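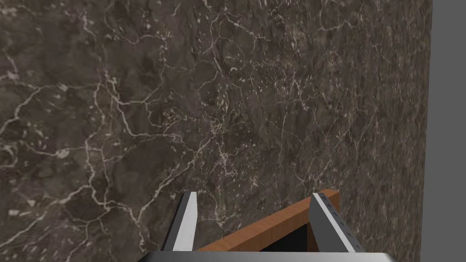

Wrist view, Fludano room, with wood between the fingers.

1. Wrist

Min-kyu Geum had 23 visitors and one screen. He told them the room was simulated, that the marble weighed nothing, and that contact was solved at 200 steps per second. A man from Fankhauser asked who had picked the marble.

"It shipped with the room," Geum said.

He held the fingers open over the stone and let the veins render.
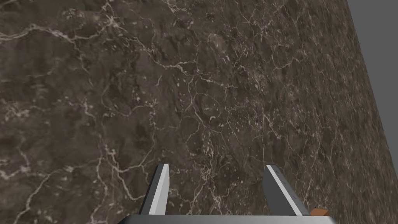 2. Head

He switched cameras. The room tilted, and two visitors in the front row tilted with it. Both arms were out over the table.

"Is it falling?" a girl asked.

Geum read the base log. Pitch and roll were inside limits.
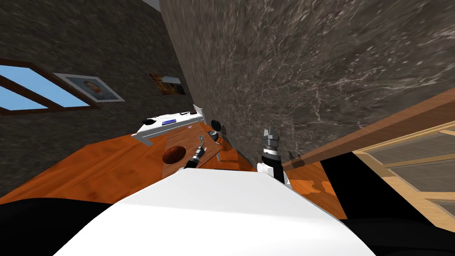
Renders: Plalix / Flaltari open day

"The camera is at an angle," he said. "The base is level."

She wrote this down. He went back to a wrist view and stopped with the small picture on the far wall between the fingers.

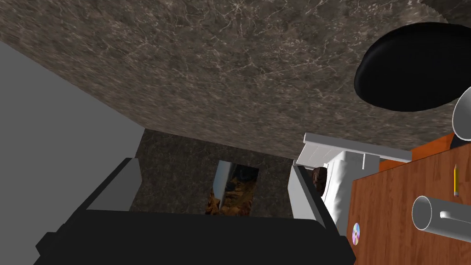
The girl wanted to know whether the arm could take it down. Geum checked the asset list. Item 104 was fixed to the wall, mass undefined. He typed in a mass and reloaded the room.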